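Stetstead firm will rent you a bin-picking robot, and its patience

STETSTEAD – Pungate, the automation outfit that moved into the old carpet showroom on Lenz Street last year, has begun offering local manufacturers something they have been promised at trade shows for most of their working lives: a robot that takes things out of a bin.

The service is called Catilmont, a name the company says tested well. With whom, it did not say. For $400 a day, with a minimum booking of 2 days, a customer sends over a crate of its own parts and Pungate sets up an arm, a gripper and a bin to find out whether the parts can be picked by machine. At the end the customer gets a written report and the crate back.

That is the whole product. There is no robot to take home and no software license, and the brochure, which runs to a single folded sheet, spends half its length on what the service does not include. Shipping is one of those things. So is lunch.

Picking loose parts sounds like work a toddler could do, and a toddler could, for a few minutes. Machines have a harder time of it. Round things roll. Flat things lie flat. Anything long and thin ends up pressed against a wall or in a corner, where there is no room for a finger on the far side, and the arm has to decide whether to nudge it out or leave it and go for something easier. 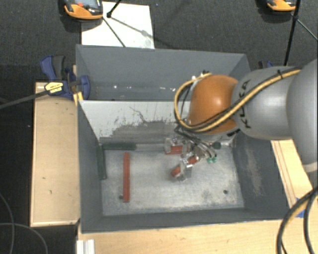

Pungate charges the same rate whether the arm succeeds or not, a policy it describes as transparent. The company argues that a bad result is worth paying for, given that the other way to get one is to buy the equipment first. A complete picking cell from Pungate starts at just under $90,000, and the firm concedes that a few people who came in to rent left with a quote for one.

Customers may send up to 40 parts per trial. They can be mixed, though not greasy, and the terms rule out glass, food and "anything with a spring under load," a phrase that appears in bold type and is repeated on the back. Asked about it, the company said only that the wording was new in February.

The report itself is better than the brochure. A sample copy on the front counter lists each part, the number of tries it got and a one-line note in plain language. One bracket earned "fine." A length of plastic trim was marked "picked twice, dropped once, would not recommend." There is a column for suggested changes to the part, the gripper or the bin, and the bin comes up more often than you might expect. Walls that slope help with some parts and hurt with others. A worn floor can shine in one spot and go dull in the next, and cameras are fussy about that sort of thing.

Whether the area has enough manufacturers with loose parts and a spare $800 is another matter. The firm says its calendar is full through the end of next month – a claim made slightly less impressive by the fact that it runs one trial at a time and closes at 3 p.m.

Bookings are taken by phone or at the counter. An online form is planned. The company says automating that part has been harder than expected.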